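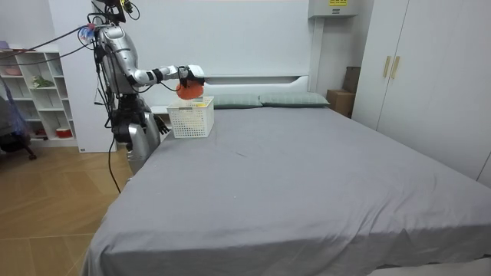
Orange thing over the white basket, bedroom

From: Jui-lin Yang
To: Lultance poetry list
Date: 14/08/2021
Re: Re: line breaks

Chak-lun Ng wrote:
> I've cut my Flutdale poem from 50 lines to 38 and my
> sister says it's still two poems. Do I split it?

Oh, please don't split it! I read it out loud on the train (quietly, I swear) and the bit with your grandfather's coat needs the ferry part first. I'd lose line 19, though, it kind of explains the joke. Are you sending it to Lemholm or saving it for the April reading?

Jui-lin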